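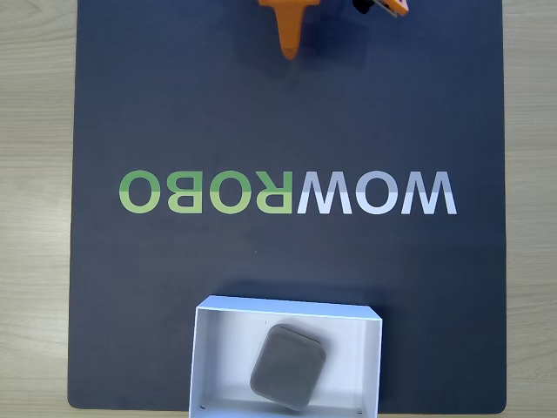
Plirnevetti to open its workshop for a day of robot arm demonstrations in May

February 18, 2021

Plirnevetti, which builds and sets up small robot arms for packing and sorting work, will hold an open day at its workshop on the Madum estate in May. Visitors will be able to watch the arms at work, talk to the people who set them up and bring along items of their own to see how a gripper copes with them.

The demonstrations will take place at benches in the main workshop. At the first, an arm with an orange-fingered gripper will lift small items out of an open white box and set them down on a dark mat. At the second, staff will teach an arm a new task from scratch, starting with someone guiding it by hand. Each session will be followed by time for questions.

The day is aimed at small manufacturers, repair shops and college departments that have thought about using a robot arm but have not seen one running at close range. No technical knowledge is needed.

"Most of the people who ring us want to know if an arm can pick up the thing they make," said Mohcine Ouazzani, workshop manager at Plirnevetti. "It is a fair question and the quickest way to answer it is to put the thing on the bench. Sometimes the answer is no, and we would sooner they heard that from us before they spend any money."

Items brought for testing should be small enough to hold in one hand and should not contain liquids. Anything with rounded corners or a smooth casing is welcome, as these shapes can be awkward to grip and staff are keen to try more of them. Owners will be asked to sign a short form before their item is handled.

Two local firms will also take part. Ledex, which makes fittings for workbenches, will show adjustable stands and clamps. Gashaw, a training company, will give a talk on working safely beside moving equipment and will have details of its short courses.

Groups will be kept to eight people so that everyone can see the bench. Places are free but must be booked in advance through the Plirnevetti office. Children under 14 must come with an adult. The workshop is on the ground floor with level access from the car park, and tea and coffee will be served in the canteen.

The date and session times will be sent to everyone on the booking list. Schools and colleges wishing to bring a larger party should contact the office to arrange a separate visit.

Press enquiries: Mohcine Ouazzani, Plirnevetti, Madum estate.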